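Flundwood Kitchen Words

A word list of the kitchen in the Flundwood valley, with recordings
Maintained by O. Onyshchenko

What is in the collection

The collection has 477 entries. Each entry is one word or short expression that people in Flundwood and Ovton use when they cook, bake, preserve or wash up. Most of them are not in the big dictionaries, or they are there with another meaning. For example, "to sleeve" a dough means in Ovton to fold it over itself from both sides. In the standard language I could not find this anywhere.

For 400 entries there is also a sound file in which a local speaker says the word two times, first alone and then in a sentence. The others have only the written form. I did not find a speaker who was sure how to say them, and I preferred to leave the sound empty than to record a guess.

Files

words.csv is the main table, one line for each entry.
audio/ holds the recordings, named by the entry number.
sentences.csv has the example sentences with a plain English version.
places.csv explains the place codes.
changes.txt is a short history of corrections.

The tables are saved as UTF-8 with semicolons between the columns. Please be careful when you open them in a spreadsheet program, because it may read the entry numbers as dates.

Columns in words.csv

id: the entry number. Numbers of deleted entries are not used again.
headword: the word as I write it. See the part on spelling.
variants: other forms, separated by a vertical bar.
class: noun, verb, adjective or expression.
meaning: a short explanation in English.
place: F for Flundwood, O for Ovton, FO for both.
age: "old" if only older speakers know it, otherwise empty.
audio: yes or no.
note: anything that did not fit somewhere else.

Spelling

There is no official spelling for this dialect. I follow the one from the old Kanton school reader where it is possible, with two differences. I write the long vowels double, and I do not write the silent h at the end of a word. If you search for a word and it is missing, try first without the h.

How the words were collected

I began with my own notebooks from the years when I lived in Ovton and learned the language at other people's tables. Later I visited kitchens with a recorder, mostly on Sunday when there was a big meal. I asked people to tell me what they were doing while they did it. This gave better words than a questionnaire, but also much noise from pots and taps, and in the audio you will hear it.

An entry came into the table only if two speakers from different households knew it.

Known problems

The words for bread and for plums are many, the words for fish are few. This says more about the households I visited than about the valley.
Modern kitchen words are weak. People often use the standard word for an appliance and only put a local ending on it.
Place code FO may be given too easily. Some families have relatives on both sides.
The meaning of the entries for preserving jars overlaps, and I plan to sort them again.

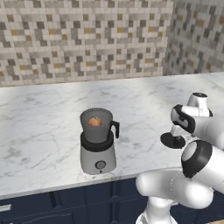 Page last changed: July

Modern kitchen words

In this version I began a small group for the new kitchen: blender, countertop, wall tiles, cabinets. For the blender I have heard "the whirler" in Flundwood and "the loud jug" in Ovton. The second one may be only a family joke, so it is marked in the note column until another household confirms it.

Use and corrections

You may use the tables and the recordings for teaching, study and other non-commercial work if you name the collection. Please do not publish single voices without the sentence they belong to, the speakers agreed to it in this form. For corrections, send the id, the column and what you think it should be. A note on where you heard the word is very welcome.

My aim is 1000 entries.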